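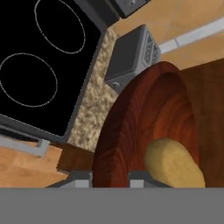
Chapter 6
Heat Transfer in Household Surfaces

6.1 Scope of the chapter

Chapter 5 treated heat as a quantity stored in a body. This chapter treats heat as a quantity that moves. The three modes of transfer are conduction, convection and radiation. In most household equipment all three act together, and the first task in any problem is to decide which of them can be neglected.

The examples are taken from kitchens and heating rooms. The temperatures are familiar, the shapes are simple, and the materials are listed in Appendix B. The same methods apply without change to building walls and pipe insulation, which are covered in Chapters 7 and 8.

6.2 Conduction through a flat plate

Consider a plate of thickness L and area A. One face is held at temperature T1 and the other at a lower temperature T2. When the temperatures no longer change with time, the rate of heat flow Q is

Q = kA(T1 - T2) / L (6.1)

where k is the thermal conductivity of the material. The equation assumes that k is constant and that no heat leaves through the edges of the plate. The second assumption is safe when the plate is wide compared with its thickness. It fails near a corner or a cutout, such as the opening made in a stone countertop to receive a cooktop.

Conductivity varies widely among common materials. Copper conducts heat far better than granite, and granite conducts better than wood. Glass-ceramic is a poor conductor compared with any metal. In a radiant cooktop this is useful: the area over the heating element can be very hot while the surface a short distance outside the marked ring stays much cooler. A metal plate of the same size would spread the heat sideways over its whole area.

6.3 Thermal resistance

Equation 6.1 may be rewritten by defining the thermal resistance of the plate:

R = L / (kA) (6.2)

so that Q = (T1 - T2) / R. Resistances in series are added. A pot standing on a flat surface gives three resistances in series: the surface material, the thin layer of air trapped at the contact, and the base of the pot. The air layer is often the largest of the three, even when it is too thin to see. A warped pot base raises this resistance further and lengthens heating time.

Worked case 6.1. The Drilach test plate has a temperature difference of 50 K between its faces. A second plate of the same material and area, with twice the thickness, is placed behind it in perfect contact. The outer temperatures are unchanged. The total resistance is now 3 times the original value, so the heat flow falls to one third. The temperature drop across the first plate is one third of 50 K, or almost 17 K.

6.4 Symbols used in this chapter

Q rate of heat flow, W
k thermal conductivity, W/(m K)
R thermal resistance, K/W
A area, m²
L thickness, m

Temperature differences are given in kelvins throughout. Radiation problems, which begin in Section 6.7, require absolute temperatures.

Contact: Prerus Textbooks, Trirkosholm | Copyright Prerus. All rights reserved. | Back to top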